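Ots : jeu de démonstrations de tâches ménagères pour robot humanoïde

Catégorie : Robotique de service > Données et évaluation
Temps de lecture : 4 min

# Ots – fiche de données

## Objet du document

La présente fiche décrit le contenu, les conditions de recueil et les limites du jeu Ots, constitué par le laboratoire Stunerer sur son site de Masbridge. Elle s'adresse aux équipes souhaitant entraîner ou évaluer des politiques de manipulation en environnement domestique. Elle doit être lue avant tout téléchargement et accompagner toute redistribution, même partielle.

Le jeu a été conçu pour répondre à une question précise : dans quelle mesure une machine à deux bras, placée dans un logement ordinaire, peut-elle exécuter une corvée courante sans intervention humaine ? La réponse apportée à ce jour est nuancée. Les gestes isolés sont souvent acquis ; les enchaînements le sont rarement.

## Composition

Le jeu comprend 60 tâches, chacune enregistrée à raison de 100 épisodes. Les tâches se répartissent entre le rangement, le transport d'objets légers, la préparation du linge et la remise en ordre de surfaces (bureaux, étagères, plans de travail). Chaque épisode contient :

- les flux vidéo synchronisés ;
- les positions et couples articulaires ;
- l'instruction en langage naturel, en français et en anglais ;
- une étiquette de résultat, attribuée par 2 annotateurs indépendants.

Les épisodes interrompus par l'opérateur sont conservés et signalés par le champ `interrompu`. Leur suppression fausserait l'estimation des taux de réussite et il est demandé aux utilisateurs de ne pas les filtrer lors des évaluations.

## Conditions de recueil

Les enregistrements ont été réalisés dans des pièces meublées, avec du mobilier du commerce. La disposition des meubles varie d'une série à l'autre ; l'éclairage n'est pas normalisé. Les démonstrations sont téléopérées, à l'exception du sous-ensemble `autonome`, produit par la politique de référence Clellance.

Les tâches de la famille « rangement sur bureau » portent sur la saisie, le déplacement et la dépose de petits contenants. Elles exigent une coordination des deux mains et une inclinaison du buste, ce qui les rend sensibles aux erreurs d'équilibre.
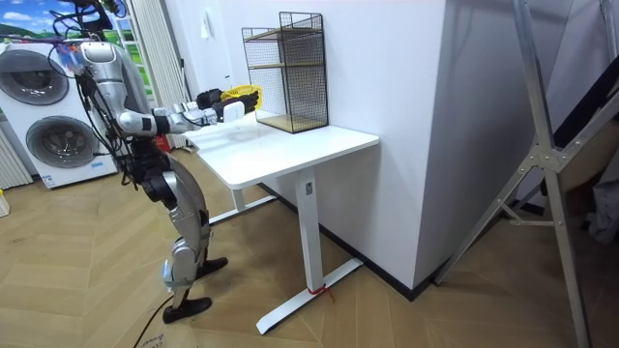

Figure 1 – Famille « rangement sur bureau » : panier jaune tenu à deux mains au-dessus du plateau, étagère vide à l'arrière.

L'étiquette « réussite » suppose que l'objet repose à l'emplacement demandé, qu'il soit stable et que le robot ait retrouvé une posture neutre. Une dépose correcte suivie d'un contact involontaire avec le mobilier est classée en « réussite partielle ». Cette règle, plus stricte que celle de la version 1, explique que les résultats des 2 versions ne soient pas comparables.

## Résultats de référence

La politique Clellance a été évaluée sur l'ensemble des familles de tâches. Les observations suivantes peuvent être retenues :

- la saisie d'un contenant rigide et léger, posé sur une surface dégagée, est la situation la mieux maîtrisée ;
- la dépose sur une étagère demeure fragile lorsque l'espace entre les tablettes est réduit ;
- le linge reste, de toutes les catégories, celle où les échecs sont les plus nombreux ;
- la durée d'exécution dépasse nettement celle d'une personne, y compris en cas de réussite.

Il convient d'en conclure que l'usage domestique sans surveillance n'est pas envisageable en l'état. Un usage supervisé, limité à quelques gestes répétitifs, paraît plus réaliste – sous réserve d'essais complémentaires dans des logements occupés.

## Limites connues

Le jeu ne couvre ni la cuisson, ni la manipulation de liquides, ni la présence d'enfants ou d'animaux. Les objets sont en majorité légers. Un seul type de morphologie est représenté, et le transfert vers une base roulante n'a pas été étudié.

Les vidéos font apparaître des éléments propres au site de Masbridge. Un modèle entraîné exclusivement sur Ots risque de s'appuyer sur ces indices visuels ; il est recommandé de le compléter par des données issues d'autres lieux.

## Usages autorisés

L'utilisation à des fins de recherche et d'enseignement est libre, sous réserve de citation. Tout usage commercial requiert l'accord écrit de Stunerer. Le jeu ne peut servir à certifier la sécurité d'un appareil destiné au public.

## Maintenance

Les corrections sont publiées dans le fichier `MODIFICATIONS.md`. La prochaine révision, prévue en décembre, portera sur les étiquettes de la famille « linge ».

Mots-clés : manipulation bimanuelle, robot humanoïde, tâches ménagères, téléopération

## Commentaires des lecteurs (3)

**labo_manip**
Merci pour la conservation des épisodes interrompus. Serait-il possible d'ajouter l'instant exact de l'interruption dans les métadonnées ?

**Équipe Ots**
Le champ est prévu pour la révision de décembre.

**r_vannier**
La distinction entre réussite et réussite partielle change beaucoup nos chiffres sur les étagères. Nous aurions souhaité disposer aussi des étiquettes selon l'ancienne règle, au moins pour le sous-ensemble autonome.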